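Gripper trial, dish table - pre-run check
Site: Mornell, Aug 31, 2023

1. E-stop reachable from both sides. OK.
2. Jaw pads, Ornura two-finger. Worn on one edge. Vendor says good for 200 hours; ours didn't get there.
3. Cable slack, right arm. FAIL. Loops can snag at the wrist. Same note in July.
4. Speed cap 270 mm/s. OK, though I'd want it lower near ceramics.
5. Grip force limit 56 N. Set, not measured. The Skurnumton sheet is no proof.
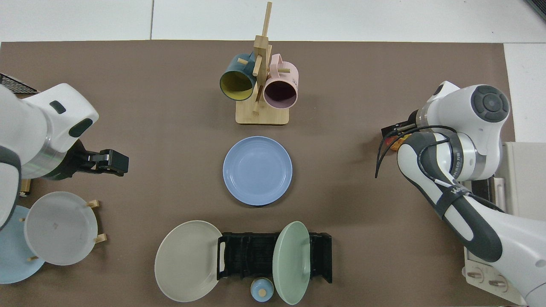

Dish table, both arms, left gripper open.

6. Plate pick from flat. Not signed off - the demo only used racked plates.

Re-inspect after item 3 is fixed.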